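Stondari Forum > Home and Shared Workshop Builds > Arms and Hands

Jointed hand pushes the bottle away before the fingers close

Asked by Lwazi Swanepoel

Hello all! I've been building a home helper in the spare room since February and I'm having the time of my life with it, but I've hit a wall with grasping and would love some fresh eyes.

The job I've set myself is simple to say: move a bottle of tea between the desk and the fridge door. The hand is a black jointed one on a Derkska wrist, driven from a little controller I wrote myself (I call the whole thing Ông, it moves like somebody's grandad). Reaching is lovely now. I could watch it all evening! The trouble starts when the thumb and the fingers have to meet round something smooth and full. On a bad run the fingers get there first and shove the bottle along the desk, and the thumb closes on nothing. My last batch was 12 tries and I got 2 clean lifts.
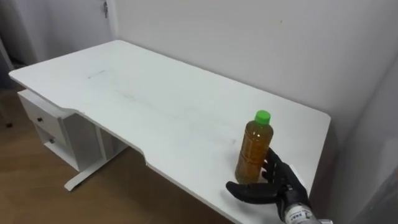
Hand closing on the tea, thumb low across the front.

Things I've already tried:
Slowing the whole close down. Same shove, only slower.
Going in higher, near the neck. It tips.
Rubber tape on the fingertips. A bit better, then it peeled off on Wednesday and I haven't redone it.

All the joints get their target at the same moment and each one runs at its own speed. No force sensing, only motor current, which I log but don't use yet. Close command is 799 on my scale, which is nearly a full fist.

Second question, if anyone has the patience. The fridge stands just past the end of the desk, and the door shelf has a lip along it, so the hand can't come in low the way it does on the desk. Do I need a completely different grasp for that end, or can I get away with one grasp and a different approach?
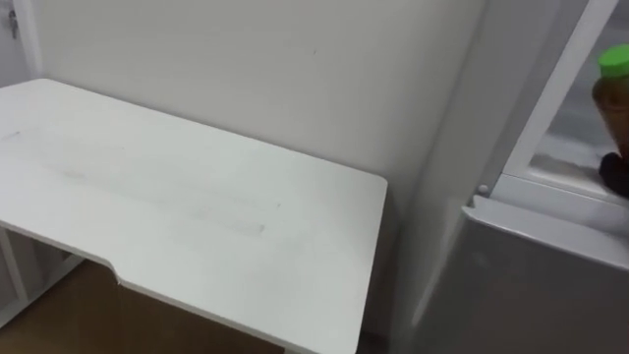

Chiến Hứa replied:
Two grasps. I fought this for a whole winter with a shelf that had a rail on it, and trying to make one grasp do both jobs cost me more time than writing the second one. For the door shelf come down from above, fingers either side of the cap and shoulder, lift straight up until the base is past the lip, and only then move out sideways. It'll want a firmer squeeze up there as there's less to hold. On the desk, stay low like you are now, you want to be near the waist of the bottle.

For the shoving, your problem is all the joints starting together. Split the close into stages. Bring the thumb in first, slowly, until it's just touching, and hold it there. Then curl the fingers towards it. The thumb acts as a fence and the bottle has nowhere to go. Stop each finger when its current jumps - you're logging it already, so that's a few lines of code! Start with a low threshold and creep up. And please don't send 799 to a plastic bottle, with the cap on it'll hold but with the cap off you'll be mopping.

Accepted by the asker. 93 people found this helpful.

Cornel Mihăilă replied:
Seconding the thumb first. Also check your wrist angle, a few degrees of roll makes a huge difference on mine. Great project!

Tài Tạ replied:
have you tried a square bottle

Lwazi Swanepoel commented:
Thumb first!! I moved it to its own stage tonight and the shove is very nearly gone, thank you Chiến. Current threshold is next, then the top grasp for the fridge. Tài, I'm fond of this one, but I'll keep it in mind. Will post the code once I've tidied up the variable names.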